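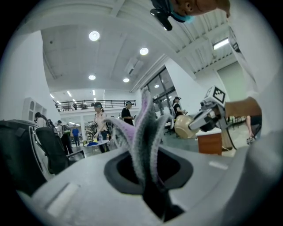

Fig. 1. Hand-held gripper closed on the rim of a bowl, with the marker cube on top.

6 Jan 2021 | Muthu Chettiar
Filed under: Course Notes > Robotics Studio > Week 9

Okay, grippers! Last week I rambled about cameras for far too long, so we're straight into grasping today.

Look at where the fingers sit in Fig. 1. Most of you went for the outside of the bowl in the Haslam exercise and then wondered why your grasp scores were so ordinary. Go for the rim! You get one finger inside, one outside, and the wrist stays at a sensible angle (more on wrist angles in the Turik reading, pages 2 to 9).

The black and white square on the cube is a fiducial marker. We use it to work out the pose of the gripper, so please keep your sleeves and your hair away from it. If the marker's covered you lose tracking, and I'll be grumpy when I'm labelling your data.

Our class set now has 2,311 grasps in it, and 142 are still unlabelled. Grab a batch from the Clulbridge folder before the lab. Soft toys are harder than crockery, so start with the bowls and work up.

Project groups: your plan was due in November. You know who you are.

Questions: see me after the lab, Furkgate building
© Muthu Chettiar | Back to top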